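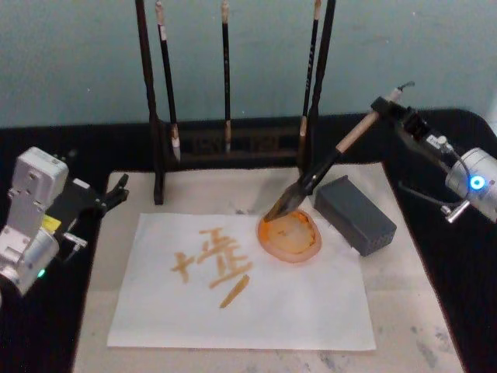
The hardest part was never the arm, according to one member of the Gristow college robotics club, but working out how much ink a brush can carry before it blots. The group has spent the winter on a calligraphy project called Birik, which it will take to the regional student finals in March.

Birik uses two robot arms over a single table. One is fitted with a bracket that clamps an ordinary calligraphy brush and dips it in a dish of orange ink. The other has a two-fingered gripper and is there to handle the paper. The club writes its own software for both and keeps a log of every sheet. The log stood at 863 entries when we visited.

Most of those sheets were practice strokes. Students began with single slanted lines and moved on to whole Chinese characters after Christmas. A brush spreads as it is pushed down, so the height of the arm has to change all the way through a stroke. The team says a difference of a millimetre is enough to spoil a long diagonal.

The club has five members, all in the second year of the engineering course. They meet after lessons in the Nyarko building and have use of the room until 6pm. The arms are on loan to the college from Lasatis, a local automation firm, until the end of the summer term. Brushes, ink and paper come out of the club's own budget.

At the finals each team gets three attempts at a character drawn on the day. Judges mark the shape of the strokes, the spacing and the state of the sheet -- drips lose points. Teams may not touch the arms once an attempt has started. Gristow entered last year with a pen plotter and came fifth.

Work before then will go mainly on dipping. At present the brush goes back to the dish after a set number of strokes, whatever their length, and thick characters can come out patchy. The students want the program to work out from the length and width of each stroke when more ink is needed.

The club is open to first-year students from April. Names can be left at the engineering office.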